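发件人:仓库这头的老订户
收件人:进口水果邮件组
日期:2023-06-07
主题:回复:樱桃熏蒸证书和到港抽检,到底谁先谁后?

各位好,

上周那封邮件我看了两遍,本来想等别人先答,结果组里安安静静的,那我就先说几句吧。原邮件我截一段放在前面,免得新加进来的朋友摸不着头脑:

> 我们公司今年第一次自己做樱桃进口,以前都是从Allmont拿现货。
> 现在卡在单证上:供货方Climska说熏蒸证书可以船到以后再补扫描件,
> 货代却说没有正本根本报不了检。两边说得都很有把握,我听谁的?
> 另外,抽检的时候如果箱子上的果园编号和证书对不上,
> 是整柜退,还是只扣对不上的那几托?
> 还有一个小问题,分级标准里说的“同一规格允许混入”的比例,
> 是按箱算还是按重量算?合同里写的是5%,没写怎么算。

先说证书。听货代的!我知道Climska那边的业务员很会讲话,我跟他们也做过两季,人挺好,发货也准时,可是“船到再补”这四个字我是吃过亏的。那年十二月,我们有一柜货压在Povondale的冷库里,就是等一张正本,快递在路上转来转去,冷库的插电费一天天往上加,客户一天三个电话。最后证书到了,果梗都开始发干了,只能降级卖给做果酱的。所以我现在的规矩很死:装柜前要看到草本,逐字核对,开船后正本马上寄出,快递单号发到我手上,我才付尾款。对方嫌烦也没办法,嫌烦的多半第二年还是照样跟你做。

核对草本的时候请把英文果园名、包装厂代码、柜号、封条号都念一遍,真的念出声来,最好一个人念一个人看。我们有一次柜号是3203结尾,证书上打成了3230,三个人看过都没看出来,还是报关那位大姐一眼看到的(她后来拿这事笑了我们整整一年)。改一个数字要重新出证,来回又是好几天,樱桃哪里等得起。

再说果园编号对不上的问题。这个我不敢打包票,各个口岸掌握的尺度不太一样,你最好直接问你报检的那个口岸,别问我,也别问论坛。我自己碰到过一回,柜里有一托混了别家包装厂的箱子,当时先是整柜暂扣,我们补了包装厂的说明,后来那一托单独处理,其余的放了。可那是我们那一次的情况,换一个柜、换一个季节,结果可能就两样。能做的还是在源头,让包装厂装柜时每一托都拍照,唛头朝外,照片按托盘顺序编好发过来。Dalisay这家做得就很好,每次照片清清楚楚,我连催都不用催。

第三个,混规格的比例。这个问题问得好,我猜很多合同都没写清楚!我们早年的合同也只写一个百分数,结果到货以后吵起来:供货方说按整柜重量平均,我们说按抽到的每一箱算,两种算法差得可大了。整柜平均下来没超,可偏偏有那么几箱里面小果一大把,我的超市客户开的就是那几箱,他才不管你平均不平均。后来我们改成两条都写:单箱按果粒数算,整批按重量算,哪条超了都算超。抽样也写明,从柜门、中段、柜尾各抽,一共抽20箱,双方都认可的检验人在场。写得啰嗦一点,后面省很多口水。

顺便讲讲大小规格的叫法。有的果园按毫米分,有的按字母分,J、JJ、JJJ这样往上叫,你跟下游客户谈的时候千万统一成毫米。我见过一家新客户以为JJ是两颗J那么大,笑归笑,退货单是真的开过来了。

还有温度记录仪,原邮件没提,我多嘴一句。柜里至少放两个,一个靠柜门,一个放中间,到货当场读数据,当场存,别等回办公室。我们去年理赔的时候,对方说柜门开过以后的数据不算,还好那份是开柜前就导出来的,时间对得上,不然那笔钱就没了。樱桃这东西,温度往上跑几度,外面看着还红红亮亮的,过两天就软给你看。

到货验果我现在都在一张干净的浅色桌子上做,果子倒在托盘里看,颜色和碰伤看得比较清楚,比蹲在冷库门口打手电强多了。
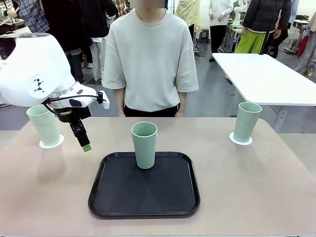

桌面、黑色托盘和浅绿色杯子

验果的顺序每家不一样,我的习惯是先闻,再看梗,再看果肩,最后才切开。切开看果核周围有没有发褐,这个最要紧,外表好看里面褐的我碰到过不止一次。糖度计当然也要测,可是别只测最漂亮的那几颗,自己骗自己没意思。硬度嘛,有仪器就用仪器,没仪器就靠手,捏多了心里有数的。

钱的方面也说一下,新手容易漏算。头一年我只算了果价、海运和关税,后来才发现冷库、插电、抽检损耗、二次分拣这些加起来很吓人。我们有一季,光分拣人工就用掉了将近70个工时,全是因为那批混了规格,得一箱箱重新挑。你做预算的时候把这块单列出来,宁可宽一点。

原邮件的朋友,如果方便,把你合同里质量条款那一段(价格遮掉就行)贴上来,大家帮你看看字眼。还有你的付款方式是哪一种?如果是见提单副本就付全款,那我前面说的扣尾款就用不上了,得另外想办法,趁货还没装赶紧谈。

另外问组里一句:今年有没有人试过走空运的早季果,包机拼板的那种?我有个客户一直在催,我对那个运价实在没底,有实际数字的朋友私信我也行。

先写到这里,冷库那边在喊我过去签字了。

祝大家货柜都准点!

仓库这头的老订户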